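Slide 1 – title

Good evening everyone, and thank you for coming out to the Trustdale hall. Tonight is all about colour by the water. I've brought the sketchbooks, so please come and handle them at the break!

Slide 2 – why I keep going back

I painted at the Zamville estuary right through March, mostly early, before the wind got up. Same bench, same bend in the river. By the end I had 12 small oils and a very sore neck, and I'd do it all again tomorrow. (Hold up the little grey one. Pass it along the front row.)

Slide 3 – greys

My favourite part of the talk. Mix your greys from leftovers – whatever is on the palette at the end of the morning. A touch of red in a pale grey makes the mud flats glow. Ask who uses black. Don't argue with them!

Slide 4
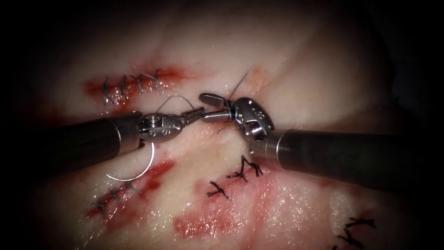
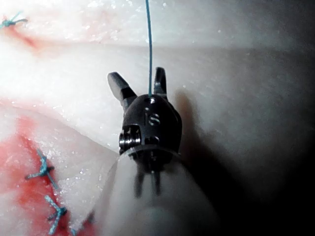
Instruments over pale tissue, two views.

Slide 5 – paper and board

For watercolour I've gone up to the 190 gsm Manole pad. It still buckles if you flood it, so tape all four sides. For oils, two coats of primer on board, with a light sand in between. Fumix is the primer I like, as it dries overnight even in our laundry.

Slide 6 – edges

Show the two versions of Low Tide. In the first, every edge is sharp and your eye has nowhere to rest. In the second I dragged a dry brush along the far bank while the paint was soft – so much better! Give them a minute to look before talking.

Slide 7 – have a go

Hand out the cards. Five minutes, one brush, three colours. Walk around. Questions after, then tea.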